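Bench notebook, shade and stain work
March 2021

Good week! I finally have a stain recipe I trust, and the second block of discs is sitting in it as I write. Getting this down while it's fresh, mostly for me, but also for whoever picks up the Brekis samples after the weekend.

Where we were: the January discs stained beautifully on one face and hardly at all on the other. I blamed the tea. It was the holders. The old clips pressed the discs flat against the wall of the jar and the back face never saw much liquid. The new ones hold each disc by the rim with a gap on both sides, and the color is now so even that I had to mark the backs with a pencil dot to tell them from the fronts. I'm really pleased with that.

Recipe as it stands: black tea, plain supermarket bags, 2 bags per jar, 800 ml of water just off the boil. Steep 5 minutes, bags out, squeeze them (I know, but it does make a darker bath and I do it the same way each time). Let it come down to room temperature with the lid on. Discs go in after that, never before. Fresh bath every morning. Yesterday's tea grows a skin and the skin sticks to the enamel in freckles, which the shade reader hates.

80 discs in this block. Half are Naidu, the plain polished ones, and half are Brekis, which got the acid wipe first. The Brekis discs are picking up color so much faster! By the second morning they were already past where the Naidu discs ended up last time. I'd expected a difference but not one I could see from across the room. Makes me think again about how we talk about brushing right after orange juice. Discs in a jar aren't teeth in a mouth, no saliva for one thing, so I'm not going to get carried away, but I'd love to run the same comparison with a saliva soak in between.

Shade reader: warm it up properly. Roughly half an hour before the white tile settles. I read the tile, then a row of discs, then the tile again, and if the two tile readings don't agree I throw the row out and do it over. Lost one row that way on the first day and none after. Blinds down, ceiling lights on, same stool height (silly, but the old shade tabs are read by eye and I swear it matters).

Pat the discs, don't rub. Rubbing took a visible streak of color off one of the Brekis discs and I had to pull it. It's in the small envelope taped inside the back cover. Keep it, it's a nice example of how shallow the early stain is.

Pastes to try once the baseline is in:

Clulodau, the mild one. Slurry mixes easily and stays mixed.
Plirkodano, grittier. Settles out while you look at it, so stir between every disc.
Plain water as the control.

I did a quick trial of both on leftover January discs, just to get a feel for the strokes. Plirkodano clearly lifted more. It also left the surface duller when I tilted the disc under the lamp, and I want a roughness reading before I say anything kind about it. Clulodau was slower but the shine was still there. Very curious what the proper run shows. My bet is they end up closer than the trial suggests once we let Clulodau go the full count.

Brush heads: soft, flat trim, one per disc group, soaked beforehand. The box on the top shelf is the old medium ones, please don't use those, I've put a cross on the lid.

To do
Order more white tape and pencil leads
Ask about time on the roughness gauge
Photograph the January discs next to the new ones, same lamp
Relabel jar four, the ink ran
Write up the holder change properly, with a sketch
Look for a coffee recipe to run next to the tea. Instant would be easiest to repeat

Oh, and red wine! Would love to do red wine after coffee. The bath would need a tight lid and probably its own corner, the smell from the last try hung around for days. Worth it though, the color it gave was nothing like tea, much grayer, and I'd like to know whether the pastes treat it the same way.

Discs stay in over the weekend, lids on, bath to be changed first thing.

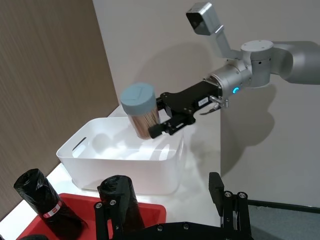
Arm with the black gripper, blue ring light on at the wrist.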